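Home Reviews Wearables Pets About

Zundero Collar Tag: my notes after 15 weeks
By Eero Eskola
22 Dec 2022

I bought the Zundero tag for my old shepherd mix, Mbeki, when our vet wanted a better idea of how much he was sleeping. It clips onto any collar up to an inch wide, logs rest, steps and scratching, and sends the lot to your phone over Bluetooth. There's no monthly fee (hooray!) and you can share the log with your vet as a PDF.
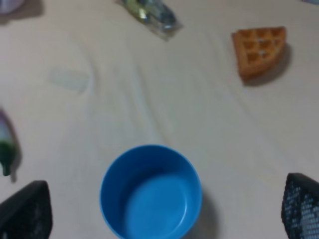 Blue bowl on a cream cloth.

Setup took me 15 minutes, most of it spent hunting for my app store password. You type in breed, age and weight, then let the tag learn your dog's habits for 3 days before the charts show up. I love the night chart the most and check it over coffee every single morning!

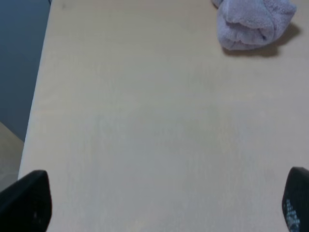
Can two dogs share one account?
Each dog needs a separate tag, but you can keep both on the same login and flip between them from the main menu.

The alerts are a bit jumpy out of the box, so I turned scratching down to low and left the rest alone. I tried the Pirnitus clip back in May and liked its screen,
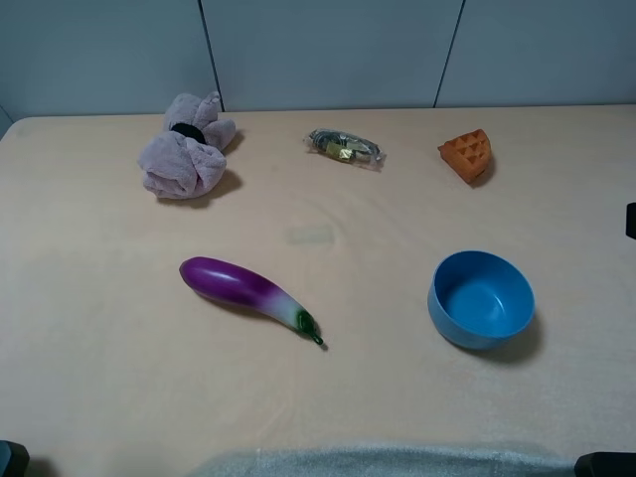 but the battery drove me nuts, and I was charging it every other night. The Zundero goes 2 weeks for me with the night chart switched on. The Stevetti strap fits it too if you want something softer, sold separately in gray or green.

15 comments 3 shares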